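Folie 4: Mehrweg auf der letzten Meile

Langsam anfangen, Zahl stehen lassen: Flekero meldet 71 Prozent Rücklauf bei den Versandboxen. Nachfragen, wovon. Gezählt wurden drei Stadtteile, alle mit Abholstation vor der Tür. Auf dem Land: keine Angabe.

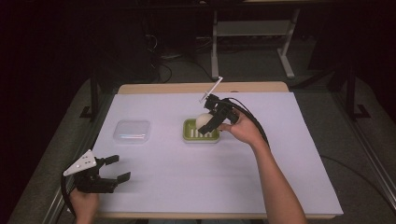
Zustell rechnet mit 100 Umläufen je Box. Woher? Aus dem Labor. Im Alltag kommen Boxen verklebt oder gar nicht zurück. Reinigung und Leerfahrten fehlen in der Bilanz komplett. Hier kurz Pause, meist kommt ein Einwand.

Falls jemand das Pfand lobt: drei Euro ändern wenig, wenn der Karton gratis ist. Neue Daten angeblich im September. Abwarten. Weiter zu Folie 5.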